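Two Held After Dogs Found Locked In Shed Outside Flallau

Stondgate police arrested two brothers on June 16, 2021 after officers found eleven dogs locked inside a shed on a rented farm near the village of Flallau. The men, aged 38 and 44, are suspected of animal neglect and of keeping dogs for sale without a licence. Their names have not been released, and at the time of writing they have not been charged.

The police went to the farm in the early morning, together with two inspectors from the district animal office. According to the police statement, the shed had no window and the door was closed with a chain and a padlock. The officers cut the chain. Inside they found the dogs, several of them tied with short ropes, and very little water. One dog, an old female, was too weak to stand and was carried out on a blanket.

Inspector Wekesa Massawe, who is leading the inquiry, told reporters outside the Stondgate station that the case began with a telephone call from a neighbour. She had heard barking for many nights and then noticed that it became quieter. "The silence worried her more than the noise," Massawe said. "She called us the same evening, and I am thankful that she did."

The neighbour has asked not to be named. She said she had spoken to one of the brothers in the spring and was told that the dogs were being trained as guard dogs for a building company. The police have not found any company which had such an agreement with the men.

In the farmhouse the officers took away two telephones, a notebook and almost 4,000 in cash. Massawe would not say what was written in the notebook. He confirmed only that it contains first names and sums of money, and that the police are now trying to contact the people who may have bought puppies from the farm during the past year.

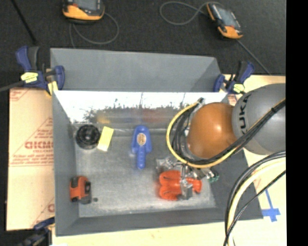 Can a person who bought a puppy from the farm get into trouble?

Buyers are treated as witnesses, and the police do not plan to take the animals from them. They are asked to call the Stondgate station, to say when the puppy was bought and how much was paid, and to keep any messages which they exchanged with the seller.

The dogs were taken to the Magesa animal shelter, 20 kilometres from the farm. The veterinarian on duty, Ju-won Heo, examined all of them on the same day. She said that most were underweight and had skin infections, and that three had old injuries to the legs which had healed badly. The old female was given fluids during the night and was able to eat a little in the morning.

"They are not aggressive dogs," Heo said. "They are afraid of the hand when it comes from above, so we sit on the floor with them and we wait." She thinks that nine of the dogs could be ready for a new home later, but it is too early to give a date. Until the inquiry is finished the animals are evidence, and the shelter is not allowed to give them to anybody.

The shelter normally has room for 50 dogs and was nearly full before the new ones arrived. Some of its older residents have been moved to a smaller place in Ondano. People who wish to help can bring clean towels and closed bags of dry food to the front office. The shelter asks visitors not to come only to see the dogs from Flallau – they are kept in a separate building and need quiet.

The owner of the land lives abroad and has been told about the arrests. In a short message sent through his lawyer, he said that he rented the farm to the brothers three years ago for growing vegetables and did not know that animals were kept there. The police have said that he is not a suspect.

Under the district rules, keeping dogs for sale without a licence can bring a fine of up to 2,000 for each animal. Neglect is a separate offence and can lead to prison. The court can also forbid a person to keep animals, either for some years or for life.

The brothers were still in custody on the evening of the arrest. A lawyer who represents both of them said that they deny causing any suffering and that they will explain themselves in court if it is necessary. The police ask anybody who visited the farm, or who saw dogs being carried to or from it by van, to contact the Stondgate station.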